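5.3 Loss of the target in the wrist view

Of the 500 trials run in July, 25 ended in a protective stop before the gripper closed. Escobar and Kerekes reviewed the logs by hand and found the same fault in most of them. The tracker lost the part during the approach, picked up a line on a panel surface, and kept sending pose updates with high confidence. The arm followed those updates until the force limit tripped.

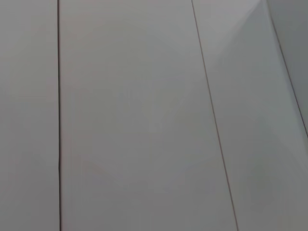
Figure 3. Wrist camera view of pale gray panels divided by thin dark seams, with a soft reflection near the top.

Views like the one in Figure 3 give the tracker very little to work with. The surfaces are smooth and unmarked, and the seams are the only strong edges. In trial 139 the edge detector returned a stable match on a seam, and the Granidov controller had no check that would reject it. We now require a match on at least 3 separate features before motion is allowed. The limit on contact force was left unchanged.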